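Filed under: Opinion, Home & Family

Let Kids Be Bored This Winter

School let out and the messages started: camps, classes, workshops, something for every hour. A flyer from the Gremard center lists 101 activities for the break. My two kids could do 20 of them and still miss the tree lighting. I think we should sign up for fewer.

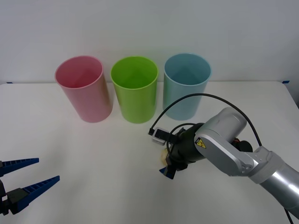

What an empty afternoon is for

A bored child complains for a while and then finds something to do. The complaining is the hard part for parents, and it's why we reach for the schedule. Last July I paid $236 for a week of day camp at Veloso, and my son mostly talked about the bus ride.
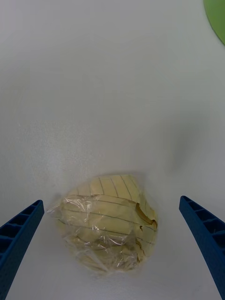 He was tired by Wednesday and so was I. The next week we had no plans. He made up a game with rules I never understood – it lasted four days.

I know some parents work through the break and need the care. That's a different matter, and the town should offer more of it at a lower price. I mean the hours when someone is home anyway.
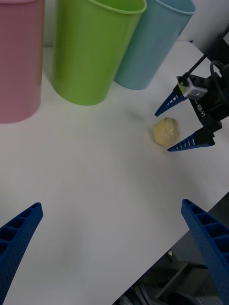
How much free time is enough? I would start with 2 hours a day, with no screens and no adult in charge, and see how the week goes.

Some days will be loud. I would still keep those hours open.

We use cookies to improve your visit. Accept | Settings

© 2024 Nurnorell Weekly | Contact us | Back to top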